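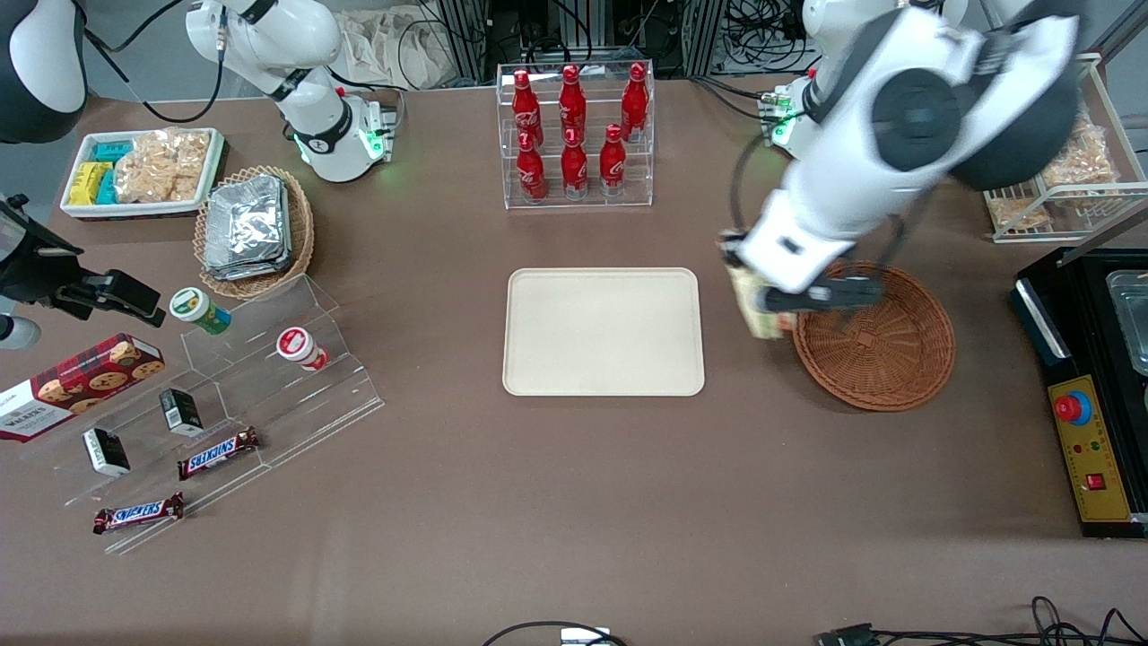 ¿Cuánto dinero hay que reservar para un robot de dos brazos que prepare cestas y bandejas de producto envasado?

El doble de lo que cuesta el robot, como punto de partida, y una parte de esa cantidad debe quedar sin asignar hasta que el equipo lleve unos meses trabajando.

La respuesta suele sentar mal en las reuniones de presupuesto. Llevo bastantes años sentado en ellas, primero como responsable de compras de una distribuidora de alimentación y ahora como asesor de empresas medianas, y he visto aprobar en una mañana la compra de un brazo y discutir durante semanas la compra de las bandejas. Mi opinión es que casi todos los presupuestos de automatización que fracasan en empresas de este tamaño están mal repartidos. Falta dinero, pero falta sobre todo en las partidas pequeñas.

El caso que mejor conozco es el de Keltenus, que prepara lotes de aperitivos, galletas y refrescos para hoteles y oficinas. El trabajo consiste en tomar paquetes de varios formatos y dejarlos en una cesta o en una bandeja según el pedido. Una persona lo hace sin pensar. Para una pinza, una bolsa de galletas saladas, una chocolatina y una botella de refresco son tres problemas distintos, y cada uno tiene su coste.

La primera propuesta que recibió Keltenus, de la firma Plarkar, ocupaba una página. Incluía los dos brazos, las pinzas, el controlador, la instalación y una formación corta. La segunda, de Brøndum, ocupaba once y era bastante más cara. La dirección quiso descartarla por el precio. Sille Østergaard, la jefa de operaciones, pidió que antes se pusieran las dos en una misma hoja, partida por partida, con una casilla vacía donde una de las ofertas no dijera nada. La hoja de Plarkar tenía ocho casillas vacías. Eran los soportes de producto, los recipientes, la protección de cables, la iluminación, los recambios de pinza, las horas de ajuste por referencia nueva, el mantenimiento del segundo año y el programa de pedidos.

Ninguna de esas partidas era opcional. Todas iban a pagarse tarde o temprano, unas con factura y otras con horas del personal propio, que en los presupuestos figuran como si fueran gratis.

Conviene detenerse en los soportes, porque es donde más se ahorra mal. Un expositor acrílico escalonado cuesta poco comparado con un brazo. Un soporte que mantiene las botellas separadas y siempre en la misma posición también. Sin ellos, el sistema tiene que resolver con cámaras y programación lo que un trozo de plástico resuelve por su forma. He visto gastar en horas de ingeniería una cantidad absurda para que una pinza encontrara un producto dejado de cualquier manera, cuando se podía comprar un soporte y cerrar el asunto. El consejo que doy es sencillo: antes de pedir más capacidad al robot, se pregunta si el producto puede llegar mejor colocado.

Con las cestas ocurre algo parecido. Keltenus vende una parte de sus lotes en cestas de mimbre y no quería cambiarlas, porque el cliente las pide. Es una decisión comercial legítima. Lo que no es razonable es tomarla y no presupuestarla. El mimbre tiene bordes irregulares y no hay dos piezas idénticas, de modo que la maniobra de dejar el paquete pasado el borde exige más margen y más pruebas que con una bandeja rígida. Brøndum lo había puesto por escrito, con un precio por hora. Plarkar daba por hecho que la cesta era una caja redonda.

El segundo error habitual es comprar por velocidad. Las fichas hablan de ciclos por hora y el comprador multiplica por las horas del turno. La cuenta sale muy bien y no sirve. Keltenus necesitaba preparar alrededor de 500 lotes por jornada en temporada alta, y en la prueba que se hizo en febrero el brazo no fue el límite en ningún momento. El límite fue la reposición. Cada vez que se agotaba una bandeja de bolsas había que pararlo, rellenarla y volver a ponerlo en marcha. Si la persona que rellena tiene además otras tareas, la célula espera. Un brazo más rápido solo habría esperado más.

De ahí saco otra regla para el presupuesto: el puesto de quien repone y vigila debe figurar en la misma hoja que la máquina, con su sueldo completo. Hay empresas que justifican la compra con la supresión de un puesto y luego descubren que lo han cambiado de nombre. No tengo nada contra la compra en ese caso, siempre que se decida con la cifra verdadera delante. En Keltenus la cifra verdadera alargaba el plazo de recuperación y aun así la inversión se sostenía, por los turnos de noche que no lograban cubrir.

El tercer asunto es el programa. Keltenus contrató Skedow para enlazar los pedidos con la célula, y lo contrató aparte, después de firmar lo demás. Fue un error que yo mismo no supe frenar. El proveedor del programa y el del equipo tardaron semanas en ponerse de acuerdo sobre quién debía definir el formato de los pedidos, y durante ese tiempo se pagaron las dos facturas. Lo sensato habría sido exigir una prueba conjunta con pedidos reales antes de la firma, y ligar el último 30 % del pago a su resultado. Los proveedores serios lo aceptan. A los que no lo aceptan hay que preguntarles por qué.

Se me objeta a menudo que un presupuesto tan detallado mata los proyectos, que si una empresa mediana viera todas las partidas desde el principio no compraría nada. Puede que algunas no compraran. No me parece una desgracia. Un equipo parado en una esquina de la nave, con la formación ya olvidada y sin recambios, hace más daño a la automatización de esa empresa que haber esperado un año. El siguiente proyecto, aunque sea bueno, lo pagará.

También se me dice que es mejor alquilar. A veces lo es. El alquiler tiene sentido cuando no se sabe todavía qué surtido se va a preparar, y lo recomendé en dos casos. Pero el contrato cubre la máquina y rara vez cubre los soportes, las bandejas ni las horas de ajuste, así que la hoja de partidas hay que hacerla igual.

Keltenus compró al final a Brøndum, con un solo cambio: se retiró la ampliación para formatos grandes, que sumaba mucho y respondía a unos pedidos que nadie había recibido. Ese dinero pasó a la reserva. Østergaard dispone de ella sin pedir permiso para gastos de hasta 1.000 euros, y la mayor parte de lo que ha pedido desde entonces son recambios de dedos para las pinzas y soportes nuevos para referencias que el departamento comercial incorpora sin avisar. La próxima revisión del presupuesto incluirá una casilla para eso último. El departamento comercial ya ha protestado.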